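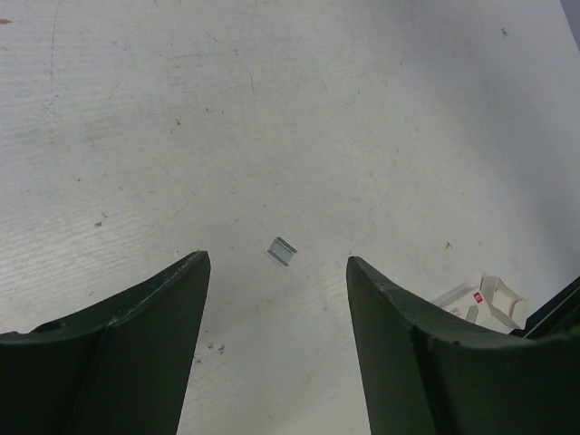
Bench 2, August – dropped picks on the small metal pieces

Started 7:40. Picking up where Archana left off. Her note from last night says the arm "closes on nothing and carries on like it has something," which matches what I saw all morning. The job is the usual one: find the piece on the table, come down over it, close, lift, carry to the tray. It does the first two fine. The close is where it goes wrong.

Ran 75 picks before touching anything, same program Archana used, same speed. 26 failed. In every failed one the arm went through the whole carry and opened over the tray with nothing in it, and no fault came up on the panel. If we had been running this without somebody standing there, the count at the end of the shift would have been wrong and we would not have known by how much.

Two separate problems, I think, and they have been getting mixed up in the notes.

First problem, the grip. The pieces have a flat body with a rim along each long side. When the fingers land across the rims it holds. When the piece is lying diagonal to the fingers, one tip catches a corner and the piece spins out before the other tip gets there. I could hear it tick against the finger. Most of the 26 were this. The wrist is supposed to turn to match the piece, and sometimes it does. Checked the angle it was reporting on the bad ones and it was often reading the piece as square to the gripper when it plainly was not.

My guess on the angle: the middle of the piece is nearly the same color as the tabletop, so the vision is working off the two darker rims and nothing else. If it only gets one rim, it has no good way to know which way the piece is turned. The table does not help. It is scratched and full of dark specks, and there is a shiny patch off to the left that shows up bright in the wrist view. Twice it went down on a bare spot with a mark on it.

Second problem, the missing fault. The "part held" check is just finger width at the end of the close. Threshold is set to 4, and an empty close should come in well under that. It does not. Fingers are stopping early with nothing between them. Backed the arm off, locked it out, moved the fingers by hand and there is a stiff place near the end of travel. So the check reads a part when there is none. That is the one I care about.

Finger condition: the dark finish is rubbed along the upper ridges of both, pale scuffs on each side. Archana thought that was from hitting the tray lip. Could be. I do not think it explains the stiff spot, but I am writing it down so we can compare later.

10:15 – Took the fingers off, cleaned the slide, found grit packed in at the closed end. Wiped it out, put a little of the Fosum grease on, refitted. Moves freely by hand now. Ran 20 empty closes and the check called all of them empty, so the false "held" is gone for the moment. How the grit got in there is another question. The cover strip on that side does not sit flat and I have asked Shanti to see if Willport will send a new one.

11:30 – Safety item. While I was at the panel the arm restarted its cycle after a pause without waiting for the confirm button. I was outside the line, no contact, nothing damaged. Hit the stop and it stopped. Looked back through the log and the restart is at entry 686, with a resume command from the tray program. That program should not be able to send a resume at all. Shanti has pulled its permission and we tried it four times after with the confirm required each time. Until she has gone through the rest of it, nobody reaches in on a pause. Full lockout, even to pick up one dropped piece. I have put tape over the pause button label as a reminder.

1:50 – Back on the angle. Tried a lower light from the side and the rims stand out better, but so do the scratches. Wants a plain dark mat under the work. The Tyagi bench has one they are not using this month, will ask.

Not done yet:
– dark mat, then the same 75 picks again at the same speed
– second check for part held, after the lift as well as at the close
– Archana to send the finger measurements from when they were new
– clear the table properly before the rerun, boxes included
– tell Billmont their count may be off for last night's batch

Leaving the arm locked out, key is with Shanti.

Bench notes, automation shop – questions to Shanti Kanaujia or Archana Agarwal – Back to top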